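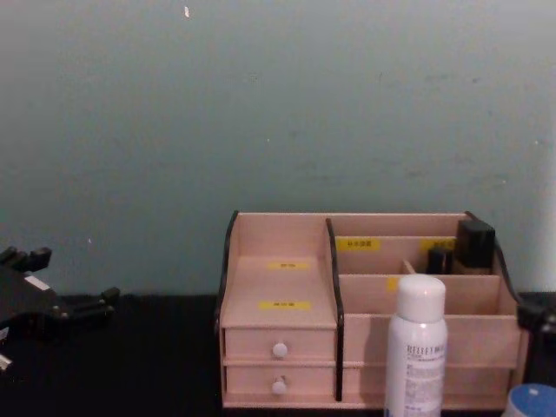
Pale teal-grey wall over a dark tabletop.

hakach-paint
A plain-text list of house paint colours, the names people give them, and how they looked once they were on a wall

What is it?

I keep a list of paint colours. It started as a note on my phone while I was trying to choose something for the hallway, and it got away from me, as these things do. Hakach is the name of the folder it lived in before I put it online, and I never came up with anything better, so hakach-paint it is.

Each row is one colour on one wall in one room, as reported by the person who has to live with it. You get the name the person calls it (which is often nowhere near the name on the tin), which way the room faces, what sort of finish was used, what colour was there before, and a free-text notes column. The notes column is the best bit by a mile. People have strong feelings about grey.

I'm not a colour scientist. I did a bit of painting and decorating with my uncle when I left school and I still do the odd room for friends. If you want spectral measurements you'll need to look elsewhere, sorry!

Files

walls.csv is the main one
names.csv maps the nicknames to a rough family (green-grey, warm white, mustard and so on)
rooms.txt explains the room codes
old/ is the first version, left in so existing scripts don't fall over

Columns in walls.csv

id: just a number, gaps are rows I've pulled out
nickname: what the household calls the colour, spelling left alone
family: one of 11 families, my call
aspect: n, s, e, w, or x for a room with no window
finish: matte, low sheen, semi-gloss, gloss, unknown
coats: as reported, and yes, one person really did put down 7
before: the colour underneath, if anyone remembers
liked: 0 to 10, filled in at least one winter after painting
notes: free text

Leave aspect as it is if you're up north and merging this with your own data. My rows are all southern hemisphere, so an n room is the sunny one. I had a lovely email from someone in Canada whose results were coming out backwards and it took us both an embarrassingly long time to work out why.

Where the rows come from

Mostly from Kadby, which is where I live, plus a good chunk from Grurport after Rosalinda Javier put the form up in her hardware shop and wouldn't let people leave without filling it in. She also went back through the teal and sage rows with me one Sunday and sorted out which ones were really green. We disagreed on plenty. Where we couldn't settle it the family column says green-grey and the notes say "RJ says blue".

The Iturra rows came in later from a housing co-op repaint, and they're a bit different because everyone was picking off the same chart. I've tagged them with co-op in the notes so you can filter them out. I'd suggest you do if you're looking at what people choose when they've got the whole shop in front of them.

Things to watch out for

Nicknames repeat. There are 6 separate colours called "the duck egg" and they're all over the place, from nearly white to something I'd call hospital.

The liked score has a built-in problem, in that people who hated a colour tended to paint over it before winter and then never sent in a score. Blank doesn't mean neutral. Don't fill the blanks with the average, please, I've seen someone do it and the chart was rubbish.

Matte and low sheen get mixed up constantly. If the notes mention wiping marks off the wall without trouble, I'd trust that over whatever's in the finish column.

Scuffs and patchy bits only get mentioned when somebody's cranky about them, so don't use the notes to work out which finish wears best.

Privacy

No addresses, no surnames (other than Rosalinda's, who asked for hers to be in), no room sizes. A few notes mentioned kids by name and I've swapped those for "child". If you spot one I've missed, let me know and it'll be gone the same day.

Licence

Use it for whatever you like, but if you publish something send me the link. I love seeing it turn up.

Adding your own wall

Open an issue with the columns filled in as best you can, or email me a dot point list and I'll type it up. Please wait until you've had a winter with the colour before you give it a score. Next tidy-up is in September, when I'm hoping to finally split warm white into something more useful, because at the moment it's half the file and covers everything from cream to wet plaster.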